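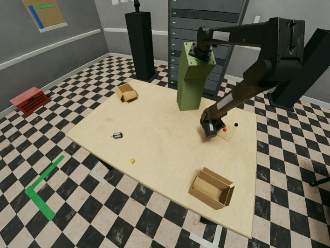 What is the Sorell planning service?

The Sorell planning service is the software layer that turns a task request, such as moving an object to a container, into a timed path for a robot arm. It receives object positions from the perception module, checks them against a model of the workspace, and sends a finished path to the controller. It is maintained by the Motion Software Group at the Breltholm Institute and is provided to partner laboratories and to enrolled students.

Who may use the service?

Access is open to staff and students of the Institute, and to partner laboratories that have signed the shared use agreement. Visitors may be given a guest account for simulation only. Requests for accounts are handled by Rukhsana Swati in the group office. Please allow enough time for approval before a course or a project begins.

Do I need a physical robot to get started?

No. All new users begin in Jorneck, the simulator supplied with the service. Jorneck accepts the same requests and returns the same replies as the hardware controller, so a program written against one can be run against the other without changes to the source. Account holders may apply for hardware time after their program has passed the simulation review described below.

What does the standard simulation scene contain?

The standard scene provides an arm on a green pedestal, a pale wooden work surface, two open cardboard boxes of different sizes, and several small objects. Further objects may be added from the shared library. Users are asked not to edit the standard scene itself. A personal copy should be made first, and the copy should be given a name that includes the account name of its owner.

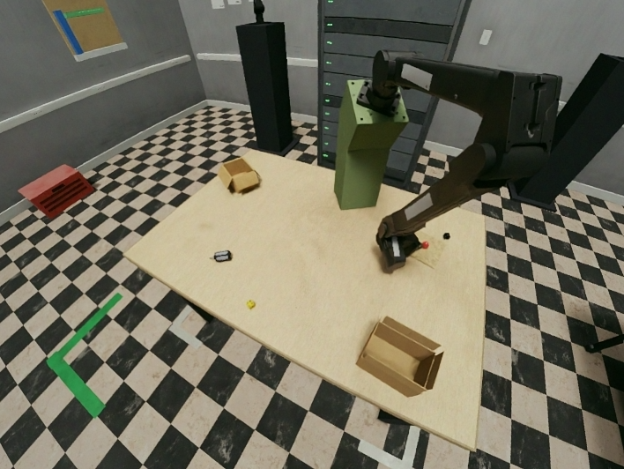 Standard scene in simulation, with the gripper above the work surface and the red ball beside it.

How does the planner decide on a path?

Planning takes place in 2 stages. The first stage searches for a set of joint positions that connects the start to the goal without a collision. The second stage smooths the result and assigns a speed to each part of it. If the second stage would bring the arm closer to an obstacle than the permitted clearance, the affected part is returned to the first stage and searched again.

The default clearance is 50 millimeters for the upper arm and forearm. The gripper is treated separately, as it must be able to approach objects and surfaces. Clearance for the gripper is set in the task file, and no default is supplied.

Why did my request return "no path found"?

This reply means that the planner used its full time allowance without finding a path that met every limit. The most common causes are as follows.

The goal lies inside the clearance zone of another object. This occurs often when an item is to be placed close to the wall of a box. Move the goal toward the center of the box, or reduce the gripper clearance in the task file.

The goal can be reached, though only with a wrist angle that the task file does not allow. Check the approach field. A strictly vertical approach is not possible near the outer limit of the arm's reach.

The start position is already in collision. The log will show code 226. Use the retreat command in Jorneck to return the arm to its home position, then send the request again.

A reply of "no path found" does not prove that no path exists. A longer time allowance may be requested in the task file.

How are small objects located?

In simulation, the user may choose between exact positions and estimated positions. Exact positions are read directly from the scene and are intended for early testing of a plan. Estimated positions are produced by the perception module from rendered camera views, and they carry an error value for each object. Programs submitted for review must use estimated positions.

Users should note that objects close in color to the surface beneath them tend to receive a higher error value. The perception module reports the value but does not reject the object. It is the responsibility of the calling program to decide whether the estimate is good enough for a grasp. A short guide to setting this limit, prepared by Danish Niazi, is kept in the documentation folder under Perception Notes.

May I use my own grasp selection method?

Yes. The grasp selector is a separate module and may be replaced. A replacement must accept a list of objects and return at least one grasp pose, or an empty list if no grasp is suitable. It must not call the controller directly. Programs that bypass the planner in this way are not accepted for hardware time – this rule applies to staff and students alike.

What is the simulation review?

The review is a check carried out before a program is run on hardware. Razia Siddiqui and Hammad Zaidi share this duty. The reviewer runs the submitted program in Jorneck on the standard scene and on several changed versions of it, in which objects have been moved or removed. The reviewer then reads the log for collisions, speed limit warnings, and requests sent without a time allowance.

A program is not required to complete every task in order to pass. It is required to stop safely when it cannot continue. A program that repeats the same failed request without limit will be returned to its author.

What should I include with a submission?

Please include the source, the task file, the version number of the service, and the random seed used for at least one complete run. Submissions without a seed cannot be repeated exactly by the reviewer and will be placed on hold. Video recordings are welcome but do not replace the log.

Why do two runs of the same program give different paths?

The first planning stage draws samples at random. Unless a seed is set, each run will draw a different set and may arrive at a different path. Both paths will meet the stated limits. Users who need identical paths for a comparison should set the seed field in the task file and should use the same version of the service for every run. Identical results across different versions are not promised.

How do I report a fault?

Faults should be entered in the group's issue tracker with the log attached. Please search the tracker first, as several known faults already have a workaround. Issue 294, which concerns a delay when a personal scene is opened for the first time, is among those most often reported again. Its workaround is to open the scene once and close it before starting a timed run.

Questions about accounts should not be entered in the tracker.

When is the service unavailable?

Jorneck is stopped for a short period each night for backup. Jobs that are running at that time are saved and resumed. A longer stop takes place each October, when the yearly version change is made. Notice is sent to all account holders in advance, and task files written for the earlier version can be converted with the tool supplied.

Is training offered?

An introductory session is held at the start of each term in the Ó Riain Room. It covers task files, the use of the simulator, and the reading of logs. Amna Bugti leads the session and keeps the list of places. Partner laboratories may ask for the same material to be taught at their own site, subject to staff being available.

How should the service be acknowledged in published work?

Authors are asked to name the Sorell planning service and its version number in the methods section. If results were obtained only in simulation, this should be stated plainly, together with the choice of exact or estimated positions. A copy of the published work may be sent to the group office for its records.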